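## Wie lernt ein Roboter, mit Stoff umzugehen?

In der Roboter-AG in Irkden wird nicht gekämpft und nicht um die Wette gefahren. Die Kinder aus dem Kurs Gramevard bringen Robotern etwas bei, das ihr selbst jeden Tag macht, meistens ohne nachzudenken: ein Stück Stoff anfassen. Ein Bauklotz bleibt schön ein Bauklotz, egal wie man ihn hält. Stoff aber knickt, rutscht und sieht jedes Mal anders aus - das ist für eine Maschine ganz schön verzwickt!
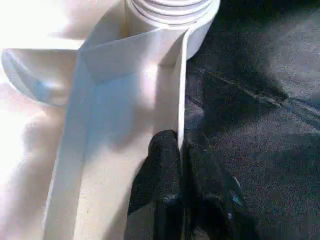

*Zwei schwarze Greiffinger am weißen Stoff.*

Deshalb üben die Gruppen geduldig, immer wieder. 581 Versuche stehen schon im dicken Kursheft, und bei jedem ist notiert, wo die Finger zugefasst haben. Manche Aufgaben brauchen sogar zwei Arme, und die müssen sich gut absprechen, damit sie nicht zusammenstoßen.
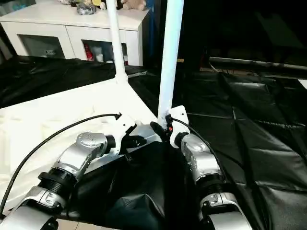
Im April fährt die AG dann zum Wettbewerb nach Plillesgate, wo 18 Gruppen antreten. Jede darf 44 Minuten lang zeigen, was ihr Roboter gelernt hat, und natürlich darf dabei auch mal etwas herunterfallen (das passiert den Großen genauso).
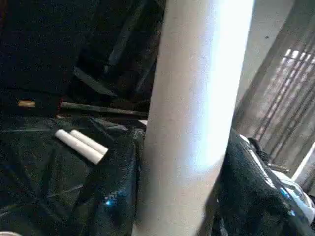 Gebreyes aus der Jury meint dazu, am liebsten schaue man dort den Gruppen zu, die nach einem Fehler laut überlegen, woran es lag, und es dann gleich noch einmal probieren.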